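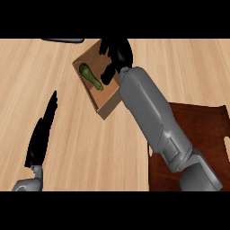 Skudum is hiring a fault technician for its two-arm produce packing cell in Dustanwood. In November the right gripper closed late on 12 of 200 picks and the safety stop did not trip. You will replay those picks in simulation, such as the zucchini in the open cardboard box with the black gripper over it, and then test fixes on the real arms. Contract is 4 months. You need 3 years of work with robot safety circuits. Apply to Erhan Sarıgül at the Bednarek site office.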